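# T-shirts never stay folded in the drawer, what am I doing wrong?

**Anju Bhatia** · October 2025

Moved into a smaller place in August and went from a closet with shelves to one skinny chest of drawers (a Trullow, the three-drawer one, inside depth is only 14 cm). I own a lot of plain tees. I've been folding them in half and in half again like my mum did, and within a couple of days the whole drawer is a heap. The sleeves work their way out, the necks go wavy, and I end up wearing the same two off the top.

I've tried laying them out on the table first instead of folding against my chest, and it's better, but I still can't get them all the same size. The collar end is what gets me. It tucks itself under when I put the shirt down and then everything after that is crooked.
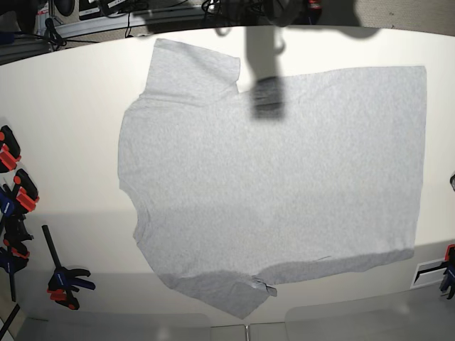 **Kaede Ebihara**

Collar first, always! I worked in a clothing shop for 9 years and must have done this in my sleep. Before you make a single fold, get your fingers in at the neck, pull it out flat and give the shoulders a little tug away from each other. Then the sleeves. If the end of one has doubled back, flatten it now, as it'll be a lump in the middle of the stack later and you'll never find out which shirt is doing it.

After that I go like this:

- Shirt face down, collar away from you, hem nearest your tummy.
- Fold one side in to about the middle of the back, then bring the sleeve back so it lies along the fold.
- Same on the other side. You want a long strip, same width top to bottom.
- Bring the hem up, stopping a couple of fingers short of the collar.
- Fold in thirds from there and stand it on its edge.

Standing them up is what fixed my drawers. You can see every colour and you pull one out without wrecking its neighbours. With 14 cm you've got enough height for thirds, but if the strip's a bit long just go in quarters. My own drawer is 13 and the big sleep shirts have to go in quarters or they catch — everything else is fine.

Jersey knits are slippery little things, so don't leave the row half empty. I stick a shoebox lid on end to hold them up when half of mine are in the wash.

**Maximiliano Navarrete**

just roll them

**Hafþór Brøndum**

Rolling is fine for a suitcase, but mine came out with a curl at the hem that wouldn't go away without an iron, so I'm with Kaede on this one.

One thing I'd add is a folding board. I cut mine out of a cardboard box, 24 cm wide, and I lay it on the back of the shirt just under the collar and fold the sides in around it, then slide it out. All the shirts come out the same width, even my son's help-with-the-laundry ones. Go narrower if your drawer is tight. Measure the drawer before you cut, though — I'm on my second board.

**Anju Bhatia**

Thanks! Did the top drawer tonight with Kaede's way and they're standing up so far. Going to find a box for the board tomorrow. Does it work for long sleeves too, or do I hang those?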